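3. Materials and Methods

3.1 Setting

The study took place in the town library of Clallport, which lends books, maps and sheet music to residents of the town and the farms north of it. The library moved its catalog to the Talari system four years before our work began. Loans made before the move survive only as paper slips, and we left them out. All loans in our data come from Talari exports, which give the item number, the date out, the date back and the shelf class. Borrower names and card numbers were removed by library staff before we received the files.

We were interested in one narrow question: whether the binding of a book predicts how often it is sent for repair once the number of loans is taken into account. Earlier work has mostly treated this as a question about paper quality. Nnaji's survey of school libraries is the exception, but it counted only books that had been thrown away, so a book that was repaired and put back on the shelf did not appear in it at all.

3.2 Sample

We drew 630 books from the adult lending shelves. Reference books were excluded, as were oversized books, which are stored flat and wear in a different way. Where the library held more than one copy of a title, we took the copy with the lowest item number. Of the 630 books, 76 had been rebound at least once. These were kept in the sample but are reported separately in Section 4.3, as their age in the catalog does not match the age of their covers.

Each book was placed in one of three binding groups: sewn hardcover, glued hardcover or paperback. Group membership was decided by opening the book near the middle and looking for thread in the fold. In some glued books a decorative band at the head of the spine looks like sewing from the outside – we ignored it.

3.3 Condition scoring

Condition was scored at a desk, one book at a time, by the two authors working apart. Each book received a score from 0 to 100, made up of separate marks for the spine, the hinges, the corners and the page block. The spine and hinges together carry half of the total. Labels and stamps added by the library were not counted as damage unless they had lifted and torn the cover. 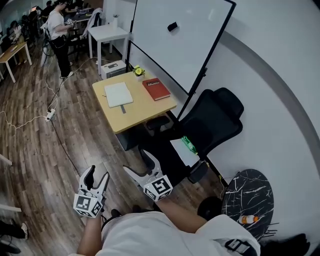 Figure 2. Desk with a white notebook, a red hardcover book carrying a small label, and a potted plant.

Scores from the two readers were compared after each shelf was finished. Where they differed by more than 11 points, both readers went back to the book and agreed on a single score. In all other cases the mean was used. Most of the large differences came from the hinges. One reader (Okafor) marked down any hinge that opened past flat, while the other (MacLeish) did so only if the lining had split. We settled on the second rule and rescored the shelves already done.

Books on loan during scoring were held at the returns counter when they came back and scored in a second round in November. We found no sign that these books were in worse condition than the rest, although they had been borrowed more often in the past year.

3.4 Repair records

Repairs are done by Damness, a small bindery that has served the library under the same agreement for the whole period of the study. Its job sheets list the item number and the work done, in the bindery's own shorthand. We grouped the entries into spine work, hinge work, page work and full rebinding. A job sheet that listed two kinds of work on one book was entered as one repair of the heavier kind.

The records were closed on Saturday, September 30, 2023. Repairs ordered by that date but not yet returned were counted as repairs.

3.5 Analysis

For each book we divided the number of repairs by the number of loans, and compared the three binding groups on this rate. Shelf class was added as a control, as cookbooks and travel guides are handled differently from novels. We did not control for the weight of the book. The catalog gives page counts but not paper stock, and page count alone proved a poor guide to weight in the few books we put on a scale.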